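Classical music help board: Recordings and formats

Live opera set with tracks in the wrong order and gaps between them

Stanel
Posted Thursday, 3106 views

I bought a live opera recording as a download, two acts, from the Hourani shop. It was taped in the theatre in the 1950s and the sound is what you would expect, which I don't mind. There are two problems.

First, the tracks for the second act are mixed in with the first. My player shows track 1 of act one, then track 1 of act two, then track 2 of act one, and so on. Second, there is a short silence between every track, even in the middle of a duet. The applause at the end of the big soprano aria stops dead and then starts again.

I have tried downloading it again and the result was the same. I don't have the CDs. The files are FLAC and I play them from a laptop into an amplifier. Is this a fault in the files, or something I can put right myself? I would like to keep the two acts as one album if possible.
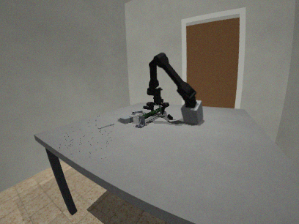 Robot arm on a grey table, computer render

Flurker
Member, 25 posts

You can fix the order yourself. The files will have a track number but no disc number, or the disc number is there and the album title is the same for both and your player ignores it. Open them in any tag editor and look for a field called Disc or Disc Number. Select all of act one and put 1, then select all of act two and put 2. Save, then get the player to rescan the folder. Some players keep the old information until you remove the album from the library and add it again, so do that if nothing changes.

While you are there, check that the Album Artist field is the same on every track. On opera sets the Artist field often lists whoever is singing in that scene, so it changes from one track to the next, and then the player splits the set into lots of small albums. I put the conductor in Album Artist for all of mine. Other people use the composer. It doesn't matter as long as it is the same all the way through.

I had 11 sets to do when I moved over from CD and it took an evening. Make a copy of the folder before you start. 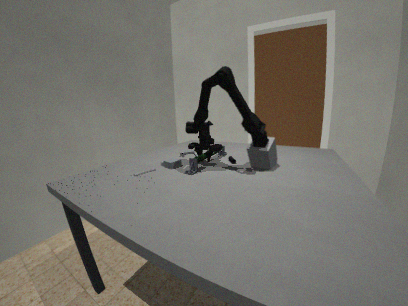

The gaps are a separate matter. Look in the player settings for "gapless" and turn it on. If there is a crossfade setting, turn that off — it will fade the music down and up again at each join, and on a live recording it sounds worse than a gap. FLAC has no trouble with gapless playback, so if you still get silence after that, it is either the player or it has been put into the files.

Andholm
Member

Same thing happened to me with a Verdi set. I just renamed the files and it was fine.

Hourani's downloads are overpriced anyway, you can find most of these old broadcasts cheaper if you look.

Stanel
Original poster

Thank you both. The disc number field was empty on all of them. I filled it in and the acts now play in the right order. Renaming alone made no difference on my player, it only goes by the tags.

Gapless was off. With it on, act one plays straight through. There are still two joins in act two where I can hear a break, both in the finale.

Flurker
Member, 25 posts

Open one of those two in an audio editor and zoom in on the last second. If the line goes completely flat before the end, the silence is in the file. A theatre tape of that age always has some hiss, so a flat line means it was added when the tracks were cut. You can trim it, but I would write to the shop first and give them the track numbers, and ask for new files or your money back.

It could also be where the original reel was changed. In that case every issue of the performance will have it, and there will be a bar or so of music missing as well. Follow it with a vocal score if you have one and you will soon know.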